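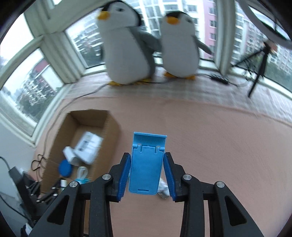

Ticket: Hand-held demos, tidy-up task, policy trained on them stalls after pick
Product: Kivetti recorder and replay, hand-held gripper
Opened by: Flomden, data side
Status: Reopened, then closed with reservations
Priority: Medium (Villov says low, we disagree)

Summary

The task is simple enough. A person holds the gripper, picks a thing up off the floor, carries it to the open cardboard box, lets go, moves on to the next thing. The phone stand is the object we use most. We recorded 3,000 of these, trained on them with the default Kivetti settings, and the arm picks the stand up fine and then hangs there above the floor as if waiting for permission. Sometimes it opens its fingers halfway to the box. The sales page says "show it once and it learns." We have shown it a good deal more than once.

Steps to reproduce

Load the default tidy-up profile.
Put the folded stand on the floor, box a step or so away to the left.
Start the policy.
Watch it close on the stand, lift, and stop.

Expected: stand goes in box.
Got: stand goes up.

First reply from Villov support

We were asked to "collect more diverse demonstrations." This is the answer we get to everything. I would like to see one ticket where the answer was to collect fewer. We asked what kind of diverse and were sent a link to the page we had already read.

Second reply from Villov support

Suggested causes: window glare, lens smudges, background clutter, reflective floor. They asked us to cover the windows and clear the room.

I don't buy it. The whole reason for going with a hand-held gripper was that you could carry it into an ordinary room and record there. If it only works against a bare wall with the blinds down then say so on the box. But we tried it, to be fair. Blinds down, plush toys and tripod out, cables out, floor wiped. Same stall. Put everything back afterward.

What we checked on our own

Finger pads. The blue ridged pads were swapped for a new pair. No change. The grip was never the problem, and the stand does not slip during the carry in any clip I watched.

Finger width signal. Looked fine on most clips. On a few it flattened out near the closed end, so the recorder thought the fingers were still when the person was squeezing harder. Worth fixing but it doesn't explain a stall in midair.

Lens. Cleaned, recalibrated, recorded a fresh set. Straight lines bend near the edges the way they always do with a lens this wide. Calibration numbers were the same as before, so I stopped there.

Tracking. This is where it got interesting. The replay tool drops any clip where tracking is lost, and it does it without telling you. Out of 3,000 clips, 2,637 made it through. We found that number in a log file, not in the app. The app shows a green check mark and says "dataset ready."

I went through a pile of the dropped ones by eye. Most were quick carries. When you swing the gripper from the pick to the box at a normal human pace, the floor smears, the tracker has nothing to hold on to, and out goes the clip. So the clips that survived lean toward the careful, slow ones, with a long pause right after the grasp. We taught it to pause. It learned to pause very well.

I raised this with Villov and was told that motion blur is "within tolerance." Whose tolerance? If the tool throws the clip away then it is not within the tool's tolerance.

Third reply from Villov support

They now agree that the filter is silent and have logged that as a separate request. They don't agree that it causes the stall. They want us to try their teleop kit, where you sit at a station and drive the arm with a second arm. They say operators move slower and smoother that way. I'm sure they do. So do people filling out forms. If slow is what caused the trouble, I don't see how slower cures it, and the kit is not free.

We borrowed time on the Gatti bench, which has a leader arm already, and did a short comparison there with the same stand and a box from the same stack. Recording took a lot longer per clip. The operator had no feel for the grip and crushed the fingers shut every time. The policy from that set did not stall as often, but it dropped the stand beside the box instead of in it. I would call that a different bug, not a fix.

Workaround in use

Raised the shutter speed on the gripper camera and put up with the darker, noisier footage.
Told everyone recording to carry straight on after the grasp. No stopping to look.
Cut the idle frames after the close, using a script of our own. The Kivetti trimmer only works on the start and end of a clip.
Read the log after every session and compare the clip counts by hand.

With those changes we re-recorded and retrained. Over 18 test runs with the stand, it stalled in 4. The rest reached the box. Before the change it stalled nearly every time, so I will take it, but I don't know which of the four changes did the work and there was no time in February to pull them apart. Anyone who tells you it was the shutter is guessing. So am I when I say it was the trimming.

Still open

Small white items on the floor get ignored, stall or no stall.
The drop threshold in the tracker can't be edited by users.
The default profile still ships with the idle frames left in.
The "show it once" line is still on the product page.

Support marked this resolved at 4:40 p.m. I reopened it at 4:52. Closed again after they moved the silent filter to its own ticket. Please don't merge the two. If the next release reports dropped clips on screen, I'll rerun the original 3,000 through it and post the counts here.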